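Skavell 3011 Two-Arm Teaching Cell

Product overview

The Skavell 3011 is a bench-scale cell for teaching two-handed tasks to a pair of robot arms by remote control. An operator moves two hand-held leader arms outside the enclosure, and the two working arms inside follow. Each demonstration is recorded from start to finish and may be replayed, trimmed or discarded from the control screen.

The cell is supplied to universities, training centers and company laboratories. It replaces the Skavell 3000, which remains supported for existing customers. Software for both models is maintained by Costell.

Teaching by remote control

The leader arms have the same joint layout as the working arms. Closing the trigger on a leader closes the matching gripper. Most operators begin with one arm and hold the other at rest, then move on to tasks in which one gripper steadies an object while the other places it.

Kitchen tasks are a common starting point. Bowls differ in rim, depth and pattern, and a wire rack leaves little room for a careless approach. The wall lining and floor panel can be changed between sessions, so that demonstrations of one task are collected against more than one background.

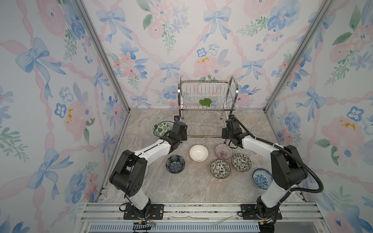

Stankevičius wrote to us after a first term with the cell that the arms were easier to learn than expected, but that new operators rushed the moment of release - they opened the gripper as soon as the bowl touched the rack. The laboratory now asks each operator to pause before opening, and would like the recorder to flag releases made while the arm is still moving.

A release marker was added in the September software update. It appears on the timeline of each recording and can be turned off in the session settings.

Teaching by hand

The working arms may also be guided directly. In hand-guided mode the motors carry the weight of the arm, and the operator leads the gripper along the desired path. This mode is suited to short motions and to setting start positions. It should be used on one arm at a time.

Supplied with the cell

Two working arms with parallel-jaw grippers
Two leader arms with triggers
Aluminum base rail and mounting plates
Control software, one site license
Storage for 200 demonstrations on the local unit

Ordering

Delivery is normally 13 weeks from confirmed order. Installation and a first operator course are arranged through Tunberg. Page updated 4 November 2022.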